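February, pursuit block, second week

7:10 a.m. Resting pulse normal. Slept well until five, then awake. Left knee stiff on the stairs and fine by the time I had coffee. Legs heavy from the standing starts but less than I expected from the session on paper. Oatmeal, one banana, same as before every track day so that I can leave food out of the list of things to argue about afterward.

The plan from Teguh Hutapea was a full 4000 m from the gate at race effort, then two flying efforts in the afternoon if the first lap times held up. The target was 266 seconds. I have ridden under that once, at the end of last summer, on a warm evening with low air pressure. Subramaniam Track in winter is a slower place. The heating runs along one side only, and the air over the back straight feels noticeably denser than the air over the home straight. Whether the difference is large enough to measure I don't know. Teguh thinks it isn't.

Setup

Ciretti frame, same bar position as last week. Saddle moved forward by the width of one mark on the rail. I had been sliding onto the nose by the halfway point of every long effort, and the choice was between moving the saddle and putting up with it. Moving it forward opens the hip a little at the top of the stroke, and costs me some weight on the elbows. Pads felt harder for the first few laps of warm-up, then normal.

Ritar disc on the rear. Front wheel unchanged. Tires pumped to the usual pressure and checked again just before the effort, as the building was colder than the car and I wanted the reading taken at track temperature. It had dropped slightly. Topped up.

Gear: stayed on the bigger chainring. This is the part of the block I am least sure of. On the bigger ring the start is worse and the middle is better. Cadence settles low enough that my breathing stays regular through the banking, and the line is easier to hold. The price is paid in the first lap, where I have to get the thing moving from a dead stop, and I suspect also in the last two, where there's no spin left to fall back on if the legs go.

Chain cleaned and waxed last night. No noise. Cranks checked for torque. One shoe cover has a split along the zipper, which I taped.

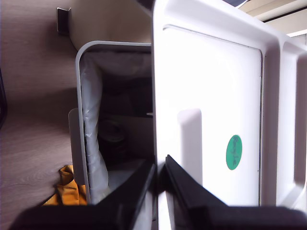 The ride

Gate start, slightly late on the count. I rocked back properly but came forward after the release instead of with it. Teguh had it on his stopwatch as a lost moment and nothing worse. Opening lap was slower than schedule. Second lap was on schedule. Then I did what I always do after a slow opener and rode the next pair too fast, trying to get it back in one piece.

He walks the line for these. One step toward me along the straight means I am up, one step away means I am down, and he stands still if the lap is right. By the fourth lap he was well up the straight and making a flat hand at me, which means ease off. I eased off. The lap after that was the best of the day in terms of how close it was to the number on the sheet.

The middle went well. Black line held through both bends, except once out of the second bend where I drifted up and had to come back down, a longer way around for no gain. Head position was good as far as I could tell. I was looking up under my eyebrows and could see enough track to steer by. Breathing in a fixed pattern: out on the left foot entering the bend, hold the rhythm through, out again on the left foot leaving it.

With four laps left the lap times started to slip. It was gradual. I didn't feel it as a failure of the legs. What I noticed first was my shoulders coming up, and after that my chin. Once the chin is up the air gets into the chest and the power needed for the same speed goes up, so I was probably putting out much the same effort for less track. The Omness file agrees in part. Power is level for longer than speed is level. After that both fall together, and there is no way to blame the chin for that.

Finished over target. I asked Teguh not to give me the number until I had done the cool-down and written down my own guess. My guess was too optimistic.

Afternoon

Flying efforts went ahead anyway, at half past two, after rice and a lie down. Teguh's reasoning was that the opening laps had been uneven but not weak, and the purpose of the flying work is pace judgment, which was the weakness on show this morning. Rolled up to speed high on the banking, dropped to the line, held schedule pace with no lap board and no walking of the line. I had to call my own lap as up, level or down as I crossed, and he wrote the call next to the real time.

First effort: my calls were poor early and good later. I called the opening lap level when it was well up. Second effort: called nearly everything correctly. The difference was that on the second one I stopped paying attention to how hard it felt and listened to the sound of the rear wheel on the boards. The disc has a clear note that changes with speed. It can be learned. I should have started on this in the fall.

Saddle position was fine for both. No sliding. Some numbness in the right hand after the second effort, gone within a few minutes of getting off.
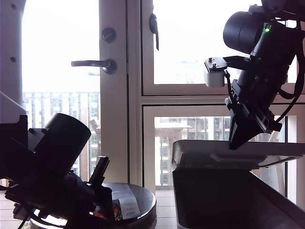 NOTES FOR NEXT TIME

The start. Practice the release alone, with no lap behind it. Several in a row with full rest, filmed from the side. The hips need to be moving forward when the gate opens. I know the timing of the beeps well enough; the error is in waiting to hear the last one.

The pacing. If the first lap is slow, it stays slow. The time comes back over the remaining distance or it doesn't come back. Teguh wants me to say this out loud in the gate. I said I would think it.

The gear. One more full effort on the bigger ring before deciding. Changing saddle and gear in the same week would leave us with nothing to compare, and the saddle is already changed. If the last quarter falls apart again at the same point, drop down one size for the race and accept the higher cadence in the middle.

Head and shoulders. Add the long holds in position on the rollers, mirror in front, at the end of an easy ride. I used to do these and let them go in December when the sessions got longer.

Small items. New shoe covers. Replace the tape on the left extension. Ask at Subramaniam whether the early session can be swapped for the one after it, when the heating has had longer to run. Export the Omness file with the lap markers corrected, as it split one lap in half again where I drifted up the banking.

9:40 p.m. Knee slightly warm on the outside, iced it. Weight down a little from this morning, so drank more. Easy spin tomorrow, no numbers on the screen.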